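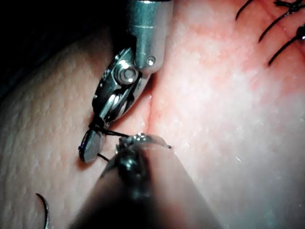 4.2 Recourse periods in the factoring sample

The contracts were grouped by the length of the recourse period, meaning the time after the invoice due date during which the factor may return an unpaid receivable to the seller. Of the 41 agreements collected, nine gave no fixed period and left the date to a schedule that was not attached. These were kept for the fee analysis in Section 4.4 but dropped here. Agreements with a period stated in business days were converted to calendar days using the holiday list of the place named in the governing law clause.

Clerkov and Pluma both use a standard form, and their agreements differ from one another only in the schedules. Bíró negotiates each agreement separately. Its recourse clauses are longer and more often tied to the credit rating of the debtor than to a date.
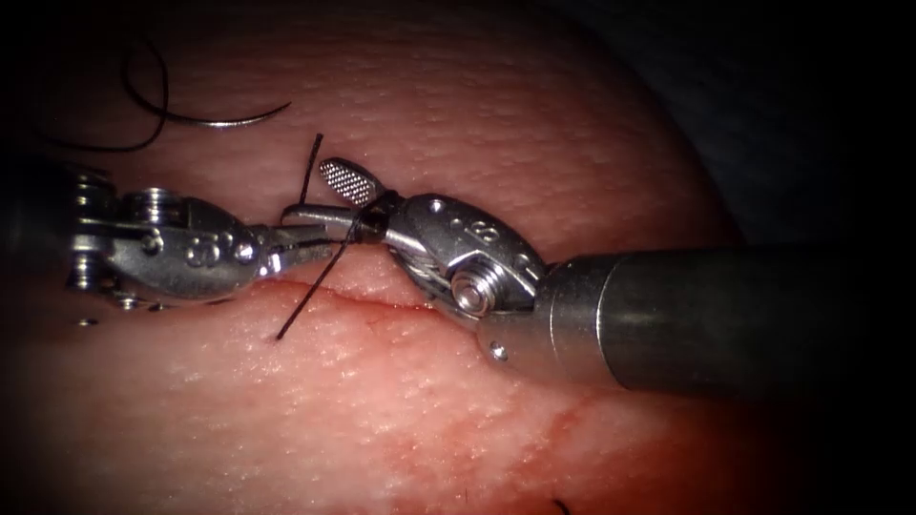

The conversion matters most for agreements that begin the period on receipt of notice. A seller in this position cannot compute the end date from the contract alone, and the recourse period was therefore coded as a minimum. The same rule was applied where the factor could extend the period once -- usually in December, when debtors close their books -- without the seller's consent.

Figure 3. Recourse period by factor, in calendar days. Agreements coded as minimums are included at their minimum value.

Figure 3 groups the agreements by factor. The spread within Bíró is wider than the spread between Clerkov and Pluma, as would be expected from its drafting practice.
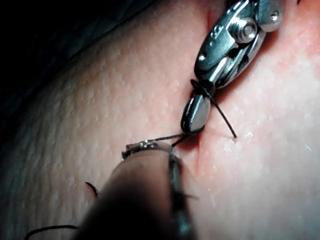
Does a longer recourse period lower the discount fee?

Within a single factor it does, but the effect is small and disappears once debtor concentration is held constant.

Rallberg was treated separately. It buys only receivables with a face value above 1,000 euros and offers recourse and non-recourse terms side by side, so the seller's choice of terms is itself informative.

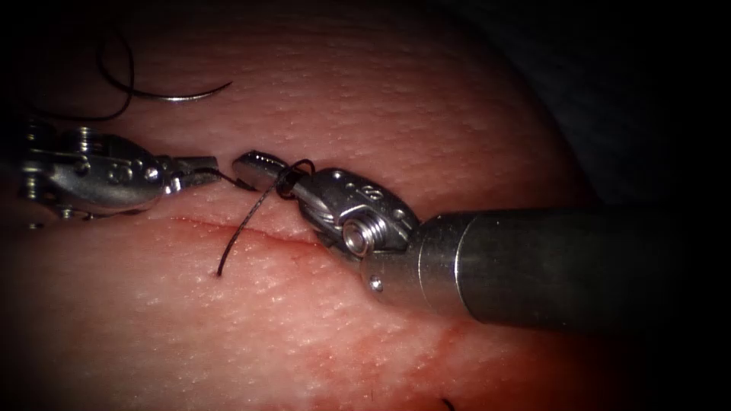

Partial payment by the debtor raises a further coding problem. Eight agreements apply such payments to the oldest invoice first, whatever the debtor's instructions, and this can move a newer receivable into recourse earlier than its own due date suggests. We recorded the contractual order of payment and made no adjustment to the period.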